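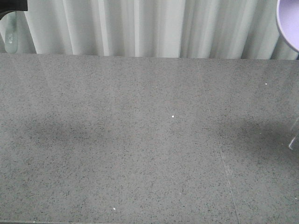

Chapter 9
Worktops and Work Surfaces

Most of the work in a kitchen is done on the worktop. Food is prepared on it, hot dishes are put down on it and shopping is unpacked on it. It has to be the right height, easy to wipe and hard enough to stand daily use. This chapter deals with the choice of material, the setting out of the surface and its care.

A grey speckled top, such as the one at the head of the chapter, is a common choice in homes and in teaching kitchens. The small dark and light flecks break up the colour, so crumbs and water marks show less than they would on plain black or plain white. The same flecks can hide a spill, and students should learn to check a speckled surface with the flat of a clean hand as well as by eye. A sheen on the surface helps here too. Bend down until light from the window runs across the top, and smears will stand out as dull patches.

9.1 What you will learn

By the end of the chapter you should be able to:
- name the main worktop materials and give a use for each
- measure a worktop and draw it to scale
- clear, wash and dry a surface in the right order
- decide what may be kept on the worktop and what should be put away

9.2 A kitchen to plan

Genalyn Cruzado and Haoran Tan share a flat in Odness. They are replacing the worktop along one wall, and the space from the wall to the cooker measures 777 mm. On the far side of the cooker there is a further 567 mm. They want to roll pastry, so one stretch must be kept clear. They also own a kettle, a bread bin and a set of jars up to 200 mm tall, and there is a low shelf above the shorter stretch.

Draw both lengths in your workbook at a scale of 1:10. Mark where each item could stand, then mark the clear area. Keep your drawing - you will need it again in 9.5, when we add the sink.

9.3 Before you start

Look at a worktop you use at home. Write down what is standing on it now and which of those things were used today. Note what is behind it: tiles, a bare wall, a window or a curtain. Fabric hanging close to the back edge needs thought, as it can catch splashes and must be kept well away from any flame.

Related chapters
Chapter 7: Light and Windows
Chapter 8: Sinks and Drainage
Chapter 10: Cupboards and Shelving
Chapter 12: Curtains and Blinds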